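Solo on the ferry to Usodthorpe, worth it for three nights?

posted by mapless_mel

Hi all! I've got a week off in June and I keep going back and forth about Usodthorpe. I'd be on my own (first solo trip in ages, my sister bailed) and I'd be coming over on the ferry from Brandari. Every blog I find either says it's a sleepy little place where you'll be bored by lunch, or it's somebody's favorite island on earth, so I'm a bit lost.

My questions are mostly boring ones. Do I need to book the ferry ahead? Can I get around without renting a scooter? I had a bad fall on one years ago and I'm not getting back on. And is it okay to walk back from dinner alone after dark? I like swimming, long walks, and eating. I don't care about nightlife at all. Budget is okay but not fancy.

Thanks in advance, I know these get asked a lot!

saltyknees

Three nights is perfect, go. I did four last year by myself and could have stayed longer. Ferry was 460 each way when I went, and I just bought the ticket at the window. Get there early though, the line gets silly once the day trip vans show up. Sit on the left side going out if you burn easily.

You don't need a scooter. There's a shared van that loops from the pier to the north beach and back, and you flag it down anywhere. I also walked a ton. The path over the headland took me a whole morning, but I stop for every goat.

Walking at night: the harbor road is lit and there were families out eating until late, so I felt fine. Past the last guesthouse it gets properly dark and I took the van. Bring a flashlight anyway, the sidewalk has holes in it.

gary_goes_places

Skip it. Went once, it rained, the one coffee place was closed. Go somewhere with a real airport.

twobagsmax

Ignoring the rain guy, I'll add a few things, because I was there for ten days and got a little obsessed!

The ferry does sell out on holiday weekends, so if your week touches one, buy the ticket the day before. They only took cash at the window when I went. There's one ATM near the market and it was out of money twice on me, so pull out what you need in Brandari before you get on the boat.

For a place to stay, I'd look on the harbor side and not at the north beach. The north beach is prettier but there are only a couple of places to eat, and you'll be riding the van for every meal. I had a plain room with a fan above a bakery for 700 a night and woke up to bread every morning, which I still think about. Ask for a room at the back, the front ones get the delivery trucks at five.

Swimming is best before ten, when the water's flat. If you only do one walk, do the headland, but start at the north end so the steep bit is downhill. I did it the other way and complained the entire time. Carry more water than you think, there's no shop until you're back at the harbor.

Food! The Nuveo is the one with the long shared tables, and as a solo person that's the place I'd go on your first night. You'll be talking to somebody in five minutes whether you want to or not. Han is smaller and quieter and does a fish soup that's up to 300 depending on what came in that day. Go early, they close when the pot's empty.
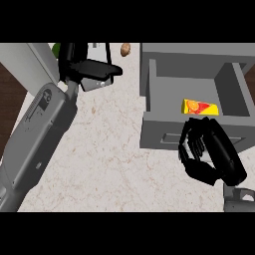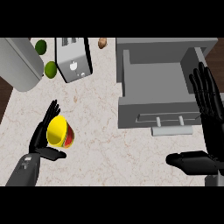
One more thing on the scooter question. People at the pier will tell you the van has stopped running and you need to rent from them. Just say no thanks and walk up to the road. It came every half hour or so for me, a bit less in the late afternoon, and the last one left the north beach a little after eight. If you miss it, the guesthouse there will call someone to drive you, but agree on the price before you get in.

I spent 3169 all in on my first three days, room and ferry included, and I wasn't being careful at all. Pack reef shoes, the north beach has urchins near the rocks.

mapless_mel

Oh this is so helpful, thank you both! Bread room sounds like heaven. Do you remember if the bakery place takes bookings, or did you just turn up?

twobagsmax

Just turned up, but that was a quiet week. In June I'd call them first.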